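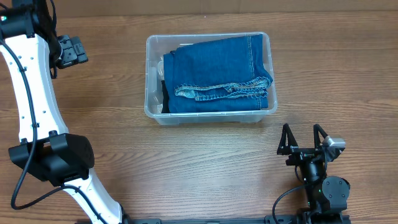

Quinlan's Clothing Swap Will Return in February, With Rules

The Quinlan clothing swap is coming back to the old Midura shoe store on Fedach Street, and this time it has a rulebook. The rulebook is two pages long. Last year's was a sign on the door that said "Be nice," and it lasted until lunch.

Asuka Hirose, who started the swap in her garage and has regretted the size of her garage ever since, said the new rules came out of a meeting that ran 37 minutes over.

"Thirty of those were about jeans," she said.

Jeans are a sore subject in Quinlan. Under the old system, one item in got you one item out, and people soon figured out that a baby sock was an item. By mid-afternoon the swap had a fine supply of baby socks and not one pair of jeans. A sock now counts as a sock, and denim goes only for denim. 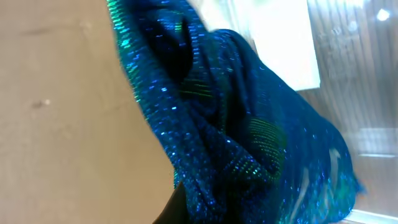 The new points system is meant to settle the rest. Everyday clothes are worth one point, coats are worth three, and party wear gets a class of its own, priced by Hirose on the spot with no appeals. Anything in the line of blue cloth with glittering flecks all over it will land there, next to the prom dresses and whatever people bought for cruises. Points can't be saved for the next swap, sold, or left to relatives, all of which were asked about.

Clothes must come clean and folded, in an open bin the sorters can see into. Garbage bags will be turned away at the door. Last year one of them held a working toaster, which was gone in under a minute and is still spoken of warmly.

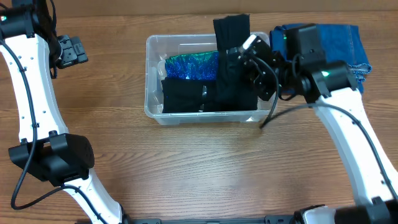

Folded, binned and ready for sorting: sparkle in one corner, black filling the rest.

Drop-off opens Monday at the Plinano Laundromat, which has offered its back counter and, in a show of confidence, a 2-for-1 wash coupon for anyone whose bin gets refused. The owner says she isn't accusing anybody of anything.

Not everyone is pleased. A petition against the no-haggling rule has picked up 17 signatures, several of them in the same handwriting. Its backers argue that haggling is the only part of the swap their husbands enjoy. Hirose has answered that the husbands are welcome to stack chairs.

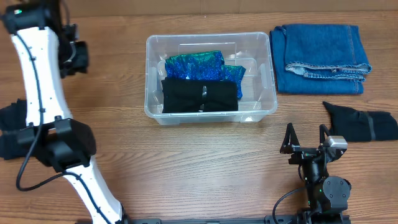 There will be chairs to stack, too, as the shoe store's old fitting benches were sold over the summer. The foot-measuring device is still there and may be used free of charge. The long mirror is staying as well — it makes everyone look slightly taller, and a motion to replace it with an accurate one failed without a second.

Doors open at 9 a.m. on swap day, and the line may not form before 8. Lawn chairs don't count as people. Leftover clothes will go to the county shelter, apart from the baby socks, which the shelter has politely asked not to receive again.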